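Ticket 3138 - Pustness recipe site
Subject: smoothie recipes scaling wrong on printed card
Opened by: Letay Negussie
Assigned: Hagos Wubshet
Status: open, waiting on test

Spinach and pear smoothie, set to 12 servings, print card still shows amounts for two. Screen version fine. Same on the beetroot one. Had three readers email already, one made it and got mostly ginger.

09:40 HW - Reproduced. Print card picks up the saved amounts, not the scaled ones. Only recipes added since September, older ones ok. Cleared the cache, no differnce.

10:15 HW - Checked the Ellesetti plugin, it was updated to version 18 last month. Rolled back on the test site. Kale and mango now prints right. Beetroot still wrong, prob needs resaving.

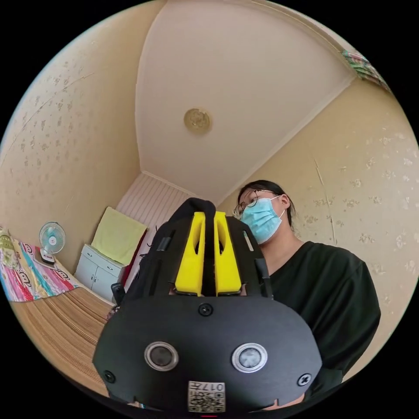 Does resaving a recipe wipe the reader comments?

Comments are kept, they sit in a seperate table. Star ratings too.

11:05 LN - ok good. Resaved beetroot, prints fine at 12. Calories line still says 346 whatever you pick??

11:20 HW - That one is per serving so shouldn't move. Will ask Cremilda to make the label clearer.

Left to do: resave the rest, roll back live site after lunch. Mahlet to check frozen berry ones.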